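A visit to the gift packing rooms at Carroll

Boketov is a small wholesaler of garden gifts. They sell to flower shops and to garden centers, and once a year they open their building at Carroll for customers and for people who are only curious. I belong to both groups. My wife and I have a small shop with plants and cards, and we have bought from them for three seasons without ever seeing where the parcels come from.

I took the early train and then the bus number 28, which stops in front of the Avport furniture hall. From there it is a walk of 15 minutes along a road with no sidewalk on one side. If you go next year, I recommend good shoes. The entrance is at the back of the building, and the sign for it is small. I walked past it the first time.

At the reception we received a paper badge and a cup of coffee, and we were divided into groups of 10. My group had mostly shop owners, and also a couple with a campsite who wanted to sell seeds to their guests. The tour started with the storage, which was colder than I expected in this season. The shelves are numbered by hand, and our guide told us that the system now holds 1164 different articles. Many of them are colors of the same thing. A watering can, for example, comes in so many greens that I could not tell two of them apart, and the labels were the only help.

After the storage we came to the part I had traveled for, the gift sets. For those who do not know them, a set is a cardboard box in a strong color with small garden tools inside, and the customer in the shop can buy it together with a bunch of flowers. The boxes arrive flat and must be folded before they are filled. In our shop we have tried to make such sets ourselves before Mother's Day, and we lost a lot of time with the folding. I was curious to learn how it is done properly. 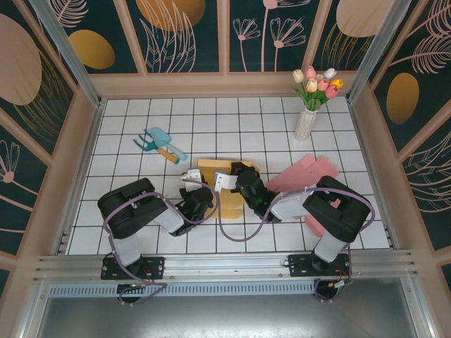
The first thing I learned is that the color of the box is chosen before the tools. I had always done it in the other direction. At Boketov they think that the customer sees the box from the door of the shop and the tools only when she is near. Yellow sells well in spring and pink sells well all the year, so we were told. A trowel with a light blue blade looks fresh next to yellow cardboard, and a fork with an orange handle looks warm next to it. I would not have put these two tools together, but side by side they look very cheerful.

The second thing concerns the flaps. One should bend every fold line once in both directions before closing anything, and press it with the side of the hand. I asked if this does not make the cardboard weak. The answer was that one time is fine and three times is too much. They buy their cardboard from Bumitz, and the weight was changed last April after complaints about soft corners. I remember those corners very well, we had two boxes returned.

White tiles are a good surface for this kind of work, in my opinion. At home we fold on a wooden table, and the tape leaves marks which I can never remove completely. I also liked that there were tulips in a white vase. It is a small thing, but you see at once how the set colors will look beside real flowers, and I will copy this idea.

We were then allowed to fold one box each at a long table in the next room. My first one was crooked. The second one closed well, and I was permitted to take it home. The lady from the campsite was much faster than all of us and folded a third one while we were still pressing our lines.

Lunch was soup and bread in the canteen, included in the price of the ticket. The soup was good, but there were not enough chairs for all the groups at the same time, and I ate standing at the window. After lunch there was a sale of articles from the previous season. I bought a carton of plant labels and some seed tins with small scratches, at half the price. You can pay by card, but the machine was slow and the line was long, so cash is better.

One point I missed was information about delivery times. I asked two persons and got two different answers. For a small shop like ours this is an important question, and I hope that they prepare a sheet about it for the next open day.

I was back at the bus stop before it was dark. The folded box is now on our counter with a trowel and a packet of marigold seeds in it, and one customer has already asked for the price.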